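Enura Play Materials – Progress report, second reporting period

Prepared by Kirsty Treloar for Jacqueline Courtois, programme officer, Pruvost
Grant strand: Coloured block set for early years settings
Report date: January 1, 2020

1. Status in brief

The block set is on schedule against the revised plan. Work packages 1 and 2 are closed. Work package 3 (surface finish and marking) is open and is the main subject of this report. Spend is within the agreed budget lines and no transfer between lines is requested.

2. Work completed

2.1 Block shapes. The rectangular form has been fixed for all colours. Two widths are kept in the set, as agreed at the last review. The earlier proposal for a wedge has been dropped. Settings that tried it found that children used it as a ramp and then left it out of the building work, and the cost of a separate mould could not be supported.

2.2 Colours. The range now includes yellow, purple, lime green and orange. Dorian Leclerc compared each colour under daylight and under the strip lighting found in most of the partner nurseries. Yellow and lime green were the closest pair in the first batch. The yellow was moved to a warmer shade and the two can now be told apart under both kinds of light. Purple needed no change.

2.3 Marking. Some blocks carry white line marks at the ends. The lines are short, parallel and rounded at their tips, and run along the length of the block. They are meant to be used in matching and lining-up tasks. Apolline Bouvier tested three line weights. The middle weight has been chosen, as the thin lines were lost at arm's length and the thick ones ran together in printing.

3. Work in progress

3.1 Surface finish. The matte finish is preferred by staff in the settings. Gloss samples showed reflections that made the marks hard to read from the side. The matte finish has one known fault: small holes and pitting on the upper face of some blocks. The fault is cosmetic, but the holes can hold dirt and the blocks must be easy to wipe clean. Tuveo, who supply the moulded parts, have been asked to review fill pressure and venting. Their first reply puts the cause down to trapped air. A corrected batch is due before the next report.

3.2 Scuffing. Scuff marks show more clearly on the lighter colours. A rub test has been set up using the method written by Blandine Royer for the earlier Birkix set, so that results can be compared. The first run was stopped when the pad worked loose and its results have been set aside. The second run is under way.

3.3 Table trials. Blocks are laid out on a hard, speckled surface and on plain cloth to check that colours and edges stay clear against a busy background. Edges are reading well on both. The side faces look slightly darker than the tops under angled light, which helps in judging where one block ends and the next begins. No change to the edge shape is planned.

4. Trials in settings

Nine settings have agreed to take a trial set. Each will keep it for 10 weeks and return a short form on wear, cleaning and storage. The form has been cut to two pages after staff said that the first version took too long to fill in. Packing of the trial sets will start once the corrected green blocks have been accepted.

5. Risks

Pitting in the green blocks. Rated medium. If the corrected batch fails inspection, the trial sets will go out without green and the missing blocks will follow by post.

Ink wear on the marked blocks. Rated low. The ink has passed the wipe test, though the soak test is still to be done.

Storage tray. Rated medium. The tray drawings were made before the wider block was fixed and need to be redrawn. This does not hold up the trials, which will use a plain carton.

6. Changes requested

We ask for approval to move the end of work package 3 to June. The extra time covers the second moulding run and the full rub test. There is no added cost to the grant.

7. Next steps

Inspect the corrected batch from Tuveo. Finish the rub and soak tests. Issue the redrawn tray for comment. Confirm delivery addresses with the settings.

Appendix A. Blocks on the hard surface

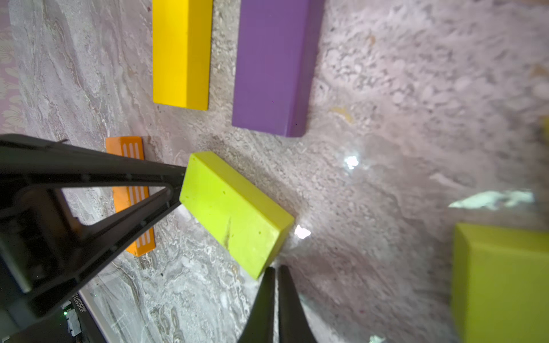 Figure A1. Yellow, purple, lime green and orange blocks. Pitting and a scuff mark on the lime-green block; white line marks on the orange.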